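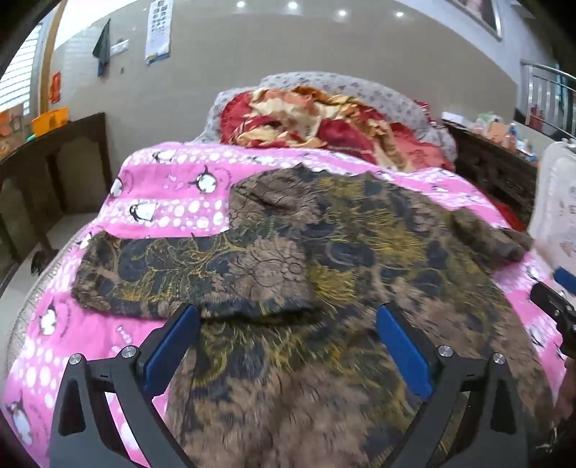

Ikiveck releases Emirlow 4, with a rebuilt mixer and a new sampler

Music software developer Ikiveck has released Emirlow 4, a major update to its recording and arranging program for Windows and macOS. The new version has a rewritten mixer, a built-in sampler called Wattimena, and a way of saving projects that lets users go back to any earlier state of a song. It is available now from the Ikiveck website and from authorised resellers.

Emirlow is used by home producers, songwriters and small studios to record audio, program MIDI parts and mix finished tracks. Version 4 keeps the single-window layout of earlier releases, and projects made in Emirlow 2 and 3 open without conversion. Projects saved in version 4 can't be opened in older versions, but they can be exported as stems or as a MIDI file.

Mixer

The mixer has been written again from the ground up. Each channel now has its own input trim, phase switch and a choice of pre- or post-fader sends. Groups can be placed inside other groups, and a group can be frozen with one click to free up the processor. Delay compensation now covers sends and side-chains as well as inserts, a change that users of the previous version had asked for often.

"The old mixer was written for much smaller projects than people make today," said Borislav Bošković, lead developer at Ikiveck. "We tried to extend it twice and both times it got slower. Starting again took longer, but I can now load a session with 200 tracks on my own laptop and play it back while I edit."

Channel strips can be shown in narrow or wide form, and the choice is saved with the project. Meters can be set to peak, RMS or loudness.

Wattimena sampler

Wattimena is a new instrument included with all editions of Emirlow 4. Any audio clip can be dragged on to it from the arrangement or the browser. The sampler finds the pitch and the start point, and the clip can then be played from a keyboard straight away. Users who want more control can set loop points by hand, split a recording into slices, or build a layered instrument with up to 48 zones.

The sampler has two filters, three envelopes and a simple modulation page. It comes with 479 presets, including pianos, plucked strings, drum kits and a set of tape-style choirs. All of the source recordings are supplied as ordinary WAV files and may be used in other programs.

Project history

Each time a project is saved, Emirlow 4 now keeps a record of what was changed. The History panel lists these saves with the time and a short note, which the user can edit. Any earlier save can be opened beside the current one, and single tracks can be copied across - so a vocal edit from last week can be brought back without losing the work done on the drums. Up to 100 saves are kept for each project by default, and the limit can be changed in the preferences.

"I used to have folders full of files called final and final two," said Miłosz Grabowska, product manager at Ikiveck. "Most of our testers did as well. We wanted something that works in the background and doesn't ask any questions while you're recording."

The history file is stored inside the project folder and does not need an internet connection. Audio is only stored once, however many saves refer to it.

Other changes

- Comping now works across several tracks at once, for drum kits and other multi-microphone recordings.
- The piano roll can show notes from more than one clip, with a colour for each.
- Tempo can be detected from a live recording and used as the project tempo.
- Plug-in scanning runs separately from the main program, so a faulty plug-in no longer stops Emirlow from starting.
- The quantise menu has new swing settings and can take its timing from an audio clip.
- Screen reader support has been extended to the mixer, the browser and the preferences.
- Text size can be set separately from the zoom level.

System requirements

Emirlow 4 needs a 64-bit processor with at least four cores and 8 GB of memory. 16 GB is recommended for larger projects. An audio interface with an ASIO driver is recommended on Windows. The program hosts VST3 plug-ins on both systems, and Audio Units on macOS.

Availability

Emirlow 4 comes in two editions, Standard and Studio. Standard is limited to 48 audio tracks and Studio has no track limit. Registered owners of Emirlow 3 can upgrade at a reduced price through their account page, and anyone who bought version 3 in or after May will receive the same edition of version 4 free of charge. A trial version with saving enabled can be downloaded and runs for 30 days.

Printed manuals will be sold through Follgate, which also distributes the boxed edition to shops. The PDF manual is included with the download.

About Ikiveck

Ikiveck develops recording software and virtual instruments for musicians. Its products include Emirlow and the Wattimena sampler. Review copies and screenshots can be requested through the press page of the company's website.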